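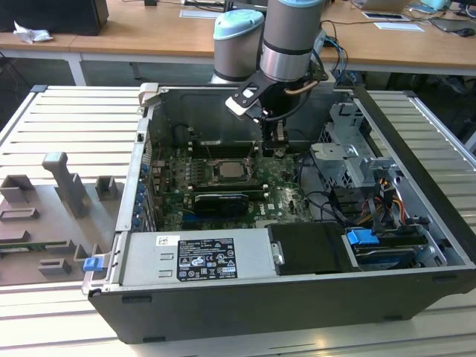

Desktop case on its side, panel off, processor showing.

Flavska Backyard Quoits Set, reviewed

Let me start with the box, because the box makes promises. It says the Flavska set is "tournament weight", "all-weather" and "fun for ages 3 to 100". I have a three-year-old nephew and a neighbour well past ninety, and I wouldn't hand either of them one of these rings.

You get two pegs on flat bases, a set of rope rings in two colours, a scorecard and a drawstring bag. I paid $33 for it in May, down from a "usual price" I have never once seen it sell for.

The rings are the best part. They're tightly wound, they don't unravel at the join, and they land with a dull thump and mostly stay put. My old Vonine rings were hollow plastic and would bounce off the peg and roll under the barbecue. So, one point to Flavska.

The pegs I'm less keen on. They screw into the bases by hand, and after a dozen throws they've worked themselves loose and started to lean. Duván Valderrama, who plays properly and has opinions, wrapped plumber's tape around the threads and that helped for an afternoon. The bases are too light for grass. On concrete they slide. On a flat, short lawn with no wind you'll have a decent game, but I don't own that lawn.

As for "all-weather", I left one peg out overnight in drizzle and the paint had bubbled by breakfast. The other one stayed in the shed and still looks new. Draw your own conclusions about the colour coding, which is painted on too.

The scoring rules on the card are a mess. A ringer is worth three points on the front and five on the back. Siham Abou Jaoude read both sides aloud and then we just played to 21 the way everyone does. There's also a "speed mode" that seems to be the normal game with people shouting.

The listing carries 792 reviews, most of them glowing, and a fair few of those say the set arrived yesterday and looks great. I'm sure it did. I'd give more weight to anybody who has had it through a summer. I've had mine seven weeks, so take me with a grain of salt as well.

Would I buy it again? At $33, probably not. I'd look for the Telix rings on their own and knock a couple of stakes into the ground. If you find the Flavska for under twenty and you only want it for a birthday or a weekend at the caravan park, fine, go for it. Bring the tape.

Rings: 8 out of 10
Pegs and bases: 4
Bag: 7, has outlasted the paint
Instructions: 2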